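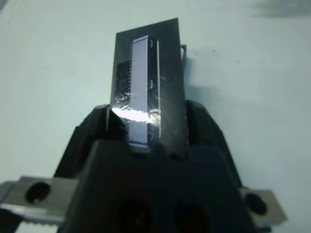

October 24, 2018

Second night in a row I've stayed up way too late reading about loneliness, of all things. It started with an article on the Zavby site saying people my age go days without a proper conversation, and there were 992 comments under it! I read almost all of them (don't judge me). So many people saying they moved for work, meant to join something, and then seven years went by.

I felt a bit sick reading that, because I've been in Killey since September and the only person who knows my order is the guy at the bakery. 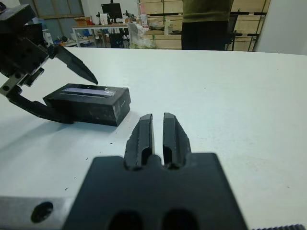
Anyway, I made myself a deal – two phone calls a week, real ones, no texting. Called my sister tonight and we talked for over an hour about her awful landlord and whether Mom should get a dog. I'd forgotten how loud she laughs. There's also a supper club at the Nechyporuk hall that I keep walking past, so maybe next week I'll go in. Or at least read the sign on the door. Bed now, my eyes hurt.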